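Azlan Menon lays out surfaces for a living. He trained as a tile setter, spent 15 years on commercial kitchens, and now prepares tabletops and bench covers for Kouris, where objects such as pots, lids and trays have to be put down in known places and found again. He spoke to us at the Godcombe workshop about a material he rates highly for the purpose: plain brown cardboard, divided into cells with blue tape.

"People expect something milled," Menon said. "A milled plate is fine if the layout is settled. Mine changes. I can redo a cardboard top in an afternoon and the old one goes in recycling."

His procedure is short. The sheet is laid flat and left overnight under weight. He marks the cell corners in pencil from a steel rule, working from one long side only, and then runs the tape from mark to mark. The long lines go down first, followed by the cross lines. He does not stretch the tape. Tape that has been pulled tight creeps back over the following days, and the ends lift.

Menon does not claim much accuracy for the result. He works to a tolerance of 2 millimeters at the corners and accepts more than that along the runs.

"The line wanders between marks. I don't care about that. A cell is an address. You say back row, center, and two people put the pot in the same place. If you need the line itself to be straight, cut a groove in something."

The choice of test objects interests him more than the grid. For cookware he asks for a pot with a clear lid, with something bright inside it. A solid lid hides the contents, and a check on whether the contents have shifted then means lifting it. Glass brings its own difficulty with reflections from overhead lights, which he handles by moving the lights.

Dark blue tape was settled on in February, after a trial with a tan masking tape sold under the name Grusteck. The tan tape held well but was hard to tell from the board under warm lamps. Blue on brown reads clearly at the far end of a table, where the rows look closer together than they are.

Wear is the main limit. Menon replaces a top after roughly 300 placements of a heavy pot, or earlier if the surface paper begins to scuff. Damp is worse than weight. A wet base softens the top layer, and the tape comes away with the paper attached.

Repairs are made in place. A broken line gets a new piece, and he is in no hurry about it. Stray strips he tends to leave alone.

"You pull one off and you take the skin of the board with it," he said. "Then you've got a pale patch, and that's more confusing than the strip was."

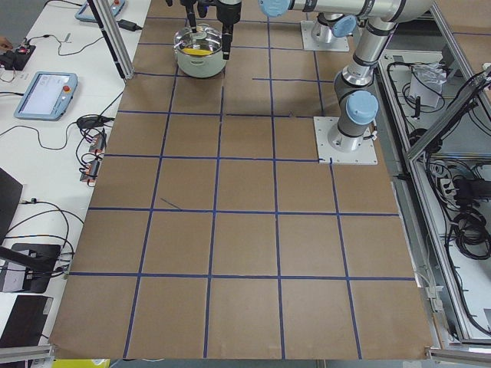
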